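Search tutorials Search
Posted in October by Boyang Ding

Setting up the Titosmont bin-picking kit for mixed household stuff

I've had the Titosmont kit from Skumton on the bench for a while now, and I keep getting asked how I set it up, so let's go through it. It's sold as a retrofit for an arm you already own: gripper, bracket, cabling and a licence for the picking software. You'll want an afternoon and a decent cup of tea!

First, bolt the gripper on and dress the cables. Leave more slack than you reckon you need - the wrist turns a long way when it's chasing something in a corner, and my first go was way too tight. Jog the wrist to both limits by hand before you run anything at speed.

Next, fix the bin. A bin that shifts a few millimetres will wreck your calibration, so clamp it down properly (spring clamps from the hardware store are fine). Then mark your spots on the bench in bright coloured tape so you can get everything back where it was after you've packed up.

Now calibrate. Open the Titosmont panel, choose New Cell and follow the prompts at the four corners. My colleague Fengying Xue skips the floor height check and gets away with it. I don't! Save the result under a name you'll recognise later, because mine was called "test" and so were the other 73.

Then load it up. Start with one easy thing, like a piece of fruit, and work up to the awkward customers: glassware, flat plates, skinny handles. Mix your colours and let things lie at odd angles.
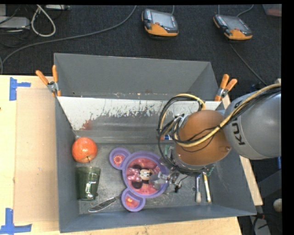 The KUKA arm over a mixed bin, with the gripper at the Minnie Mouse plate.

Plates want the low approach setting, so switch that on under Grasp Options and drop the speed to half. For cutlery I bring the finger gap right in and raise the retry count to three. Run about 273 picks before you fiddle with anything else, then export the log and sort it by object. If one item keeps turning up at the top, change its approach angle first and leave the force alone.

We use cookies to improve your visit. Accept Manage settings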